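Courses > Robotics in Practice > Handout 6: The Vever Suturing Kit

We use cookies to remember your preferences. Accept / Manage settings

The Vever kit is sold as "a complete path to robotic suturing." It comes with a login and a brochure. Read the brochure last.

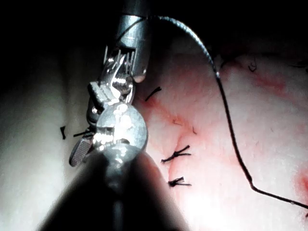 Judge a kit by what it makes easy to see. Vever's sales pages talk mostly about motion scaling, and it's fine. Thread is harder. With a long loose strand wandering off across the tissue and one instrument parked in front of the other's jaws, you have to know where your tips are without much help. The kit's tutorial gives this one slide.

Handing off comes next. Practice it slowly, then slower than that. Vever's scoring rewards speed, so expect a poor score and ignore it.
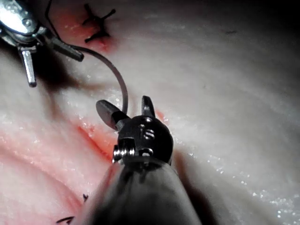 Notes by Hefin Morgan
Revised 2018-01-05

Stuler makes the rival kit, with a thinner manual and better exercises. Its license covers 2 users, a number chosen by someone who has never met a class. For the comparison sheet, rate both on:

- grip on the strand
- tail length
- how often you swore (tally marks will do)
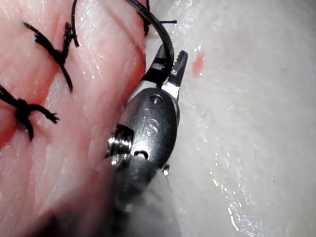
Whichever kit you rate, write down the faults as they happen. "Felt a bit off" earns no marks. "Strand slipped on second throw" earns some.

Vever's support desk answers email, eventually. I asked in May about replacement jaws and received a link to the brochure.
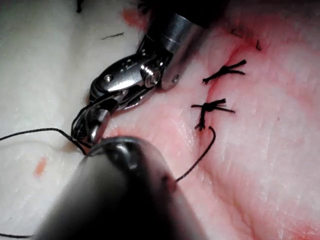
Fig. 4. Thread looped at the jaws, two finished knots to the right.

Comparison sheets go in the tray outside the Lewis Room.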